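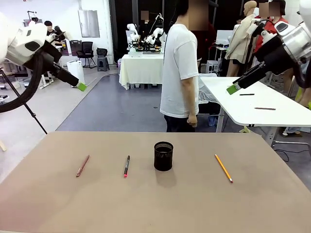

Celonby Automation Review - Household Machines Desk

Putting pencils in a cup is a chore most people finish without looking. For a two-armed robot it remains a fair test, and a harder one than carrying a box across a warehouse. Two pencils and a pink-capped marker lie at different angles beside an empty mesh pen holder. Each has to be picked up, turned upright and let go over an opening a few inches wide.

Žydrūnas Petrauskas, who runs manipulation trials at Wutell, breaks the job into grasp, rotation and release. His group logged 200 attempts at a similar desk-tidying task in December. In 196 the arm got hold of the object. The full sequence, cup included, was completed far less often.

"The grasp is mostly solved," Petrauskas says. "Release is where the error shows up. If the pencil has slipped a few degrees in the fingers, it hits the rim."

Speed is the other limit. The median time per item was 42 seconds, which a bored ten-year-old would beat easily. Jotby, which sells sorting cells to small factories, avoids the problem by fixing every part in a tray before the arm moves. Homes do not come with trays.

Petrauskas plans to repeat the trials with mixed cutlery, starting with forks.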